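Flindow Robotics Club, progress report to the Llewellyn Fund
Reporting period: to the end of October

Summary
The club is on schedule with the sorting task. Students have moved from the written plan to working in simulation, and the first version of the control program runs from start to finish. We have spent less than planned on parts and more on computer time.

Work since the last report
The kitchen room model is complete. It has a table, tiled floor, counter and sink, and a six-axis arm with a parallel gripper. The students split into 2 teams, Ulton and Fatness (they picked the names). Ulton writes the motion code. Fatness builds the room and sets out the objects on the board.

Each team meets for 60 minutes after school and the teams share one session at the end of the month. Attendance has been steady apart from the week of midterms.

The present exercise is to bring the gripper down over one small object on a square wooden board without touching the others. Ulton had trouble with the wrist angle when the board was turned on the table. The fix was to read the angle of the board first and turn the gripper to match before lowering it. That code is now in the shared folder with notes.

Problems
Shadows from the arm fall across the tabletop and confuse the color check. Fatness is testing softer lighting. The two older laptops run the model too slowly for practice, so students take turns on the lab machines. We lost one session to a software update.

Budget
No change to the total is requested. We ask to move the unspent parts money to computer time and will send the form separately.

Next period
Five test layouts, with the board in a different position each time. Students will log each run and write up the failures. A short demonstration for parents is planned once the layouts are done.
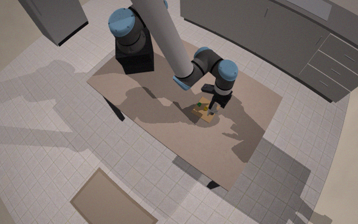 Simulated arm with the gripper over the dark grey object on the board.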